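Ekgate League Scorebook – support log
Ticket 422: All-district votes counted twice
Last updated: 1 April 2023
Reading time: 2 minutes

Reported by Berenice Serrano, girls' volleyball coach at Drakbridge. When she sent her ballot for the all-district team, the page stayed white, so she pressed Submit again. Afterwards the setter she voted for had two votes from one coach.

I checked the ballot log and found the same for the coach of Montoya. Both of them were using the old link from August. The old link does not lock the ballot after the first vote, and this is our mistake, not the coaches'.

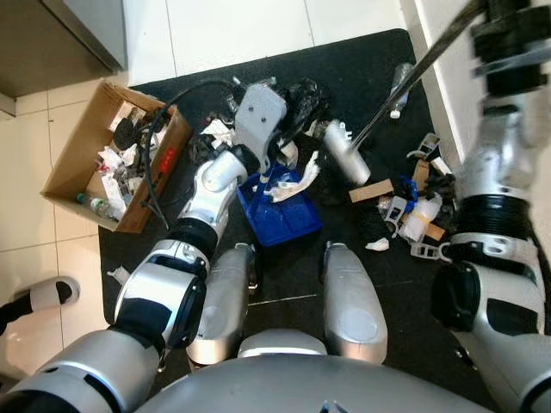
First I tried to delete the second vote by hand, but the total did not change. The total is kept in a different table – I had forgotten this. I then closed the voting, removed the double ballots and ran the count again. The libero place is now a tie, which the league must decide by its own rules.

The old link now sends everybody to the new page. Please do not use a saved bookmark. If the page stays white, wait five minutes and look under "My ballots" before you vote again.

Status: solved, waiting for the league about the tie.
Kenji Nguyen-Tran

Comments

Mared Penry: My ballot shows as "received" now, thank you.

Dwayne Kapoor: Is the blocker award also counted again, or only the first team?

Kenji Nguyen-Tran: All awards, Dwayne. The blocker result is the same as before.

Marisol Achterberg: Gevalow still has the old link on its team page. I will ask them to change it.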